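Guides > Sirkulau desktop > Part 2: Your first birth chart

Setting up your first birth chart

Last updated 14 February 2021

If you've followed Part 1, Sirkulau is installed and you're looking at an empty wheel with a gray ring around it. Good! That's how it should look. Now we get to put somebody in it, and I'd suggest starting with yourself. You know your own life well enough to notice if the chart comes out strange.

I wrote this part for the people in my evening chart group, most of whom had only ever used the free websites, so I go slowly. If you've used other astrology programs you can skim, but please don't skip the time zone section. I've been reading charts for 18 years and I still get that one wrong when I'm in a hurry.

What to have in front of you

You need the date, the place and the time of birth. The time is the tricky one. A birth certificate is best if yours shows it (plenty don't), and a hospital bracelet or a note in a baby book is nearly as good. Your mother's memory is lovely but tends to land on the half hour. Use it if it's what you've got, and we'll mark it as uncertain in step 6.

Entering the birth data

1. Open the People menu and choose New Person. Don't use Quick Chart, which looks friendlier but doesn't save anything.

2. Type the name. Sirkulau sorts by the last word you enter, so my friend Fongchan Suksawat shows up under S. If you'd like people sorted by first name, change it in Preferences before you've added a lot of them, as the old entries won't re-sort.

3. Enter the date. The program asks for day, then month, then year, with the month spelled out. I like this a lot, since I once spent a whole afternoon reading a March chart for somebody born in November after I'd copied a date off a form the wrong way around.

4. Enter the time on the 24-hour clock. Ten past three in the afternoon goes in as 15:10. For midnight, type 00:00 and double-check which day you mean — people who say "midnight on the fifth" are split pretty evenly on which end of the fifth they're talking about.

5. Start typing the place and wait a second. The list comes from the Brostix place file you loaded in Part 1. Pick the town from the list instead of pressing Enter on what you've typed, or the coordinates stay at zero and your chart gets drawn for a spot in the ocean off West Africa.

6. Set the Time Quality box to Certain, Rounded or Unknown. Be strict with yourself here. The Ascendant moves a degree every four minutes or so on average, and a rounded time can put it in the next sign over.

7. Click Save, then Draw.

Note: If you choose Unknown, Sirkulau draws the planets for noon and leaves the houses off. You can still do plenty with that! Just treat the Moon's position as a range, and if it sits close to the edge of a sign, read both signs and hold them loosely.

Checking the time zone

The wheel is up and it's very tempting to start reading. Wait one more minute. Look at the small print in the lower left corner, where Sirkulau lists the offset from Greenwich that it used.
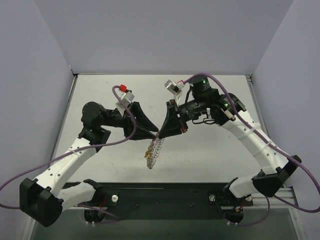
For most births in the last few decades it'll be right. For older ones, or for places that changed their rules, it may not be. My own chart was off by an hour the first time I drew it, and I had a very flattering Ascendant for a couple of weeks before Anjani Mangundap looked over my shoulder and asked if I was sure about daylight saving that year. I wasn't, and I've got a different Ascendant now. I've grown into it.

1. Compare the offset shown with what you can find for that town in that year. A local library or a printed time change atlas is a good place to look.

2. If it's wrong, open the person's record, click the Zone tab and untick Automatic.

3. Type the correct offset. Places west of Greenwich take a minus sign.

4. Save, and draw the chart again. The old wheel stays on the screen until you do, which has fooled more than one of us.

Caution: Don't fix a wrong zone by changing the birth time. The chart will look fine today, but if you later update the place file and switch the zone back to Automatic, the error comes right back in the other direction.

Choosing a house system

Sirkulau opens with Placidus. I use whole sign houses, mostly because that's how I was taught, and I'm not going to argue with anybody about it in a setup guide. You'll find the choice under Chart > Houses. Pick one and stay with it for your first few months. If you flip back and forth every time a planet lands in a house you don't care for, you'll never get a feel for either.

One practical thing for people born a long way north: Placidus houses get badly stretched as you move toward the Arctic, and above the Arctic Circle they can't always be worked out at all. The program puts up a yellow bar when that happens. Switch to whole sign or equal houses and the bar goes away.

Setting the aspects and orbs

An orb is how far from exact an aspect can be and still count. Out of the box the orbs are huge, and you'll get a wheel so full of lines you can't see the planets. My first one had 37 of them. I printed it anyway and it was no use to me whatsoever.

1. Go to Chart > Aspects and load the Honeck set. It keeps the conjunction, opposition, square, trine and sextile and switches everything else off.

2. Set the sextile orb to 2 degrees. The others can stay where they are.

3. Leave the tick in Wider Orb for Sun and Moon.

4. Click Apply, then close the window. Closing it first throws your changes away without asking.

Once you're comfortable, turn the smaller aspects on one at a time. I did the quincunx first and spent most of a winter on it.

Note: The Ingvarsson set is on the same list, and it's really meant for comparing two people's charts. It'll work on a single chart but the colors won't match the key in Part 4.

Printing and saving

I still print everything, because I like to write on a chart with a pencil. Set the print size to 85 percent before you send it to the printer. At full size the outer ring loses its degree marks on letter paper, and those are the very marks you'll want. Tick Print Data Box too, so the birth time and the offset go on the page with the wheel.

For your backup, choose People > Export All and put the file somewhere other than the Sirkulau folder. The installer clears that folder out when you move to a new version.

Before you share the file with anyone, remember that it holds other people's full birth details. I ask first, every time, even with family. If somebody only wants to see a wheel, send them the picture with the data box left off.

Part 3 starts with transits, and you'll need at least one saved person to follow along.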